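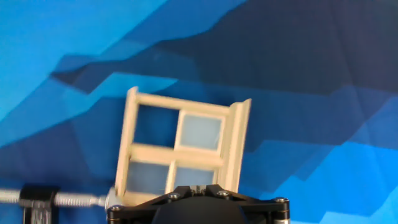

One small window, one clamp, one gripper. Open day at the Clerska workshop, November 4, 2018.

Filed under: Out and About / Schools & Clubs

The Clerska evening course in robotics opens its doors once a term, and I went because the flyer promised "live handling of building parts." I had pictured something you could hang a door on. The building parts turned out to fit in a coat pocket.

Clerska is on the second floor above a tile showroom in Tufa, up a staircase with 22 steps and a handrail that gives out at step nine. There are 40 students on the books. A fair share of them had come in to explain things to visitors, and they had clearly agreed beforehand never to explain the same thing the same way.

The class project this term is called Camura. As far as I could follow, the idea is that a robot should be able to pick up, hold and fit parts of a house, starting with windows, and the students have begun with windows at dollhouse scale because they are cheap to break. A four-pane window is harder than it sounds. The panes are thin, the bars are narrow, and a gripper that takes hold of the wrong place has to be told so by a person, usually one who has been on their feet since breakfast.

Lemlem Asfaw, who teaches the course, used to fit real windows for a living. She has opinions about hinges. She also has a rule that every student must hold the part by hand, eyes shut, before writing a line of code for it, and she made me do it too. I was told my grip was "nervous."
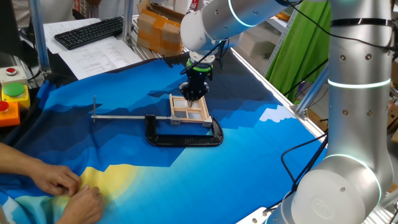

After that came the question period, which was mostly a man in a fleece asking whether it could do his conservatory. It could not. Someone's father wanted to know what the mountains were for, and got a long answer about teaching a robot to ignore a busy background. He nodded all the way through and then asked if the cloth came in other colors.

What I liked best was how much of the work is housekeeping. Cloth gets smoothed. Clamps get moved a little and moved back. One student told me the class had logged 800 attempts at the window so far and would like to reach 2000 before January, when they show the project at the Bosik fair. I asked how many of the 800 had gone well. She said that was in a different spreadsheet.

There was coffee, in the sense that there was a machine for it. The soup advertised on the flyer had been eaten by the morning group. I stayed a good hour longer than I meant to, mainly because two students had started a quiet argument over which way up the window went, and I wanted to see who would win. They were still at it when I found my coat.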